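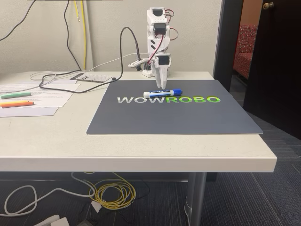

Heikki Kuusisto told me that I should stop complaining about the library fees, as the old system cost more and served fewer people. He said it over coffee, in a friendly way, and then he asked me if I could name one service in Arkmont which became better by staying free. I could not answer at once. I have been thinking of the answer for some weeks, and I will try to give it now.

For readers who do not live in Arkmont, the matter is small. Until last October, anybody with a library card could reserve a book from another branch and pay nothing. Now each reservation costs 50 cents. If you do not collect the book within two days, you pay again to have it kept. The town says the fee covers the van which drives between the branches. The van is real, I have seen it many times, and I do not doubt that it needs fuel.

My quarrel is with what the fee does to a reader. When I came to this country I had very little English and even less money. I learned the language mostly from books I did not finish. I would order a novel from the Grindum branch, read eleven pages, understand that it was too difficult, and send it back. Then I would order another one. The women at the desk never made a remark. One of them started to put a thin book on top of the pile for me, something for younger readers, and these I did finish.

If each of these attempts had cost me a coin, I would have made fewer of them. I know that 50 cents is not much. But a person who is learning does not know which book is the right one, and so he has to be wrong many times. A fee is a punishment for being wrong. The reader who already knows what he wants pays once and is satisfied. The child, the foreigner and the person who has never liked books pay for every mistake, or they stop trying.

Heikki's reply to this is that people do not value what they get for nothing. I have heard this sentence all my life and in three languages. I think it is true of balloons and hotel soap. I do not think it is true of libraries, schools or drinking water. My mother valued the village well very highly, and she never paid for a bucket.
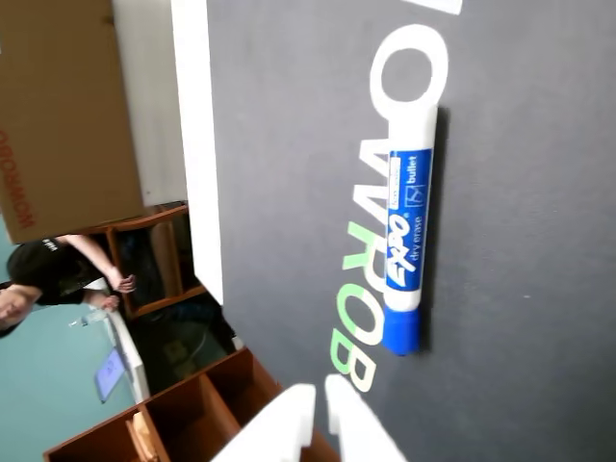
There is also the question of what the numbers tell us. In the last month before the change, the branches moved 1211 books between them. In the first month after it, they moved 1059. The town put both figures in its newsletter and called the result encouraging, because the fall was smaller than it had feared. I read the same two figures and I am not encouraged. The difference is 152 books which somebody would have liked to read, or at least to open. We are not told who these readers were. I would like to know how many of them were under fifteen.

I will be fair to the other side. The building in Savolainen Street needed a new roof, and it got one. The opening hours have not been cut, although many of us expected it. I have met the branch manager and she did not seem to enjoy the fee any more than I do. When money is short, somebody has to decide, and it is easy to write essays when one does not have to sign the budget.

Still, there were other ways. The van could drive twice a week and not every day. I would gladly wait until the end of the week for a novel which has already waited forty years for me on a shelf. The fee could begin with the tenth book in a month, so that it would fall on people like myself, who order too much. Or it could be removed only for children and for those who study the language at the Flaltlow evening school. I taught there for one winter, and I can say that most of the students came directly from work, without dinner, and that the classroom shelf had nine books, of which four were about gardening.

Heikki would say that every exception costs something to manage. Yes, it does. The collecting of small coins costs something too. There is now a machine beside the desk in our branch, and a member of staff has to leave her chair and help when it does not accept the card. While she is doing this, she is not putting a thin book on top of anybody's pile.

So this is my answer to his question about a service that became better by staying free. The reservations in Arkmont did, for me, over six years. I cannot prove it with a table. I can only say that I wrote this text without a dictionary, except for two words, and I have sent it to Heikki before anybody else so that he may complain about it first. The council will look at the fee again in October. I intend to be there, and I have asked him to come and sit beside me, even if he will vote the other way.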